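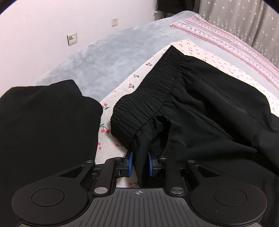

Textile recovery: revised sorting rules at Tirside

From Monday the Tirside depot will sort incoming clothing by fibre first and by condition second. The order was the reverse until now. The change follows the May trial, in which 2623 garments were put through both methods and the results compared at the end of each shift.

Under the old method, 1532 garments reached the correct bale at the first pass. Most of the errors were dark trousers and workwear, where cotton and cotton-polyester blends look much alike and the care label has often been cut out or washed blank. Fibre-first sorting sends any item without a readable label to the infrared bench before its condition is graded. Bovau supplied the bench and will recalibrate it every quarter.

Black cloth remains a problem. Carbon-based dyes absorb most of the infrared signal and the bench returns no reading. Such items go into the grey cages marked "unread" and are checked by hand at the end of the shift. They should not be guessed into the cotton line. A bale with more than 2 per cent synthetic content is refused by the Bakum mill, and the return haulage is charged to us.

Preparing items for collection

Donors and collection points are asked to note the following.

Empty all pockets. Coins and keys damage the shredder blades.

Leave zips, buttons and rivets in place. They are removed mechanically at the second stage.

Tie shoes in pairs and bag them separately from clothing.

Do not include anything damp. One wet bag can spoil a full cage over a weekend.

Collection points on the Ó Súilleabháin contract keep their existing bags until stocks run out. The new bags hold 94 litres and have a printed fill line. Bags filled above the line will still be accepted, but they do not stack on the new trolleys and may be left for the following round.

Bale weights and refusal rates for the first quarter of fibre-first sorting will be printed in the autumn issue.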